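Two Arms at the Arranging Table: Nayeli Tapia on Automation at Greltow

Published 29 September 2024
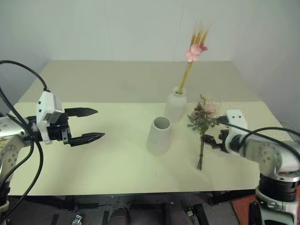
When Nayeli Tapia joined Greltow as an arranger, the work of the Ostengate site was done entirely by hand. Dried stems came in by the crate, were sorted on long tables, and left again in vases and boxes for hotels, offices and shops. She is now responsible for the arranging room, and for the past year a growing part of her job has been to decide which tasks should be given to a pair of robotic arms and which should stay with her staff.

The programme, known within the company as Gineck, began in February with a single table. Ms Tapia was asked to lead it because she knew the work, and she accepted on the condition that the arrangers would be consulted before any task was changed.

"I had seen equipment arrive in other departments with very little said beforehand," she explains. "People came in and found their bench had been moved. I asked that we should talk first, and that the talking should be done in working hours and paid for."

The task chosen for the trial was a modest one: picking up a small dried bouquet by the stems and placing it in a vase. An experienced arranger does this in a moment and seldom thinks about it. For a machine it is a good deal harder. Dried stems are thin and brittle, no two bunches are the same shape, and a grip that is firm enough to hold the bunch may also crush it.

"We wrote down how we do it, and we found that we disagreed," Ms Tapia says. "Some of us hold low and some hold in the middle. Some turn the vase and some turn the flowers. There had never been a need to settle the matter. In the end we settled on holding at mid-height for the small bouquets, and left everything else open."

Between the start of the trial and the end of the summer, the team recorded 3,438 attempts at the table. Of these, 1,236 were made with wheat and other grasses, which shed easily and were judged the most difficult material. Each attempt was marked by an arranger as acceptable, acceptable with correction, or not acceptable. Ms Tapia declines to give the results in detail while the review is still open, but she describes them as uneven.

"With a wide vase it does well. With a narrow neck it depends very much on how the stems have been trimmed. If they are splayed at the bottom, it will struggle, and so would a new starter."

The question of what the arms mean for employment was raised at the first staff meeting and has been raised at each one since. Greltow has given a written undertaking that no arranging post will be removed during the trial. Ms Tapia regards this as necessary, although she does not consider it a full answer.

"A trial ends," she says. "My colleagues are entitled to ask what comes after it, and I cannot tell them more than I know. What I have asked for is that the decision should be made here, with the people who do the work in the room."

Braulio Zepeda has worked at the arranging tables for longer than any of his present colleagues. He was among those who spoke against the trial at the outset, and he later agreed to be trained as one of its two operators. His reasons, he says, were practical.

"If it was going to be judged, I wanted to be one of the people judging it. I know what a poor bunch looks like from across the room. A person who has only worked with the machine would not."

Mr Zepeda's day has changed considerably. He used to stand for most of his shift, repeating the same reach over the table, and he had begun to have trouble with his shoulder. He now divides his time between operating, checking finished pieces and making up the larger arrangements. He reports that the shoulder is better. He also reports that the work can be tedious in a way it was not before.

"Watching is tiring," he says. "When I am making something myself, the morning goes quickly. When I am waiting to see whether a bunch will go in, it does not. I have told them that two hours of it is enough for anyone."

His advice was accepted, and operators now change over after two hours. Other adjustments have followed from the floor. The lighting was altered at the request of staff on the neighbouring bench, and a supplement is now paid to those who hold the operator's certificate. A request for the arms to be stopped during breaks, so that the room is quiet, was agreed without discussion.

There have been disagreements. Staff at the Cárdenas warehouse, where the stems are trimmed, were told to cut to a closer length so that the bunches would suit the table. They had not been consulted, and they objected to the additional work. Ms Tapia accepts the criticism.

"We were careful in our own room and we forgot the room before it. I went over to apologise, and the instruction was withdrawn until we could agree a proper allowance of time."

A further 1,080 attempts are planned before the review closes, most of them with mixed bouquets. Mr Zepeda has asked that apprentices should learn the whole of the work by hand before they are placed at the table with the arms, and Ms Tapia supports him. The proposal will be put to the site management together with the final results.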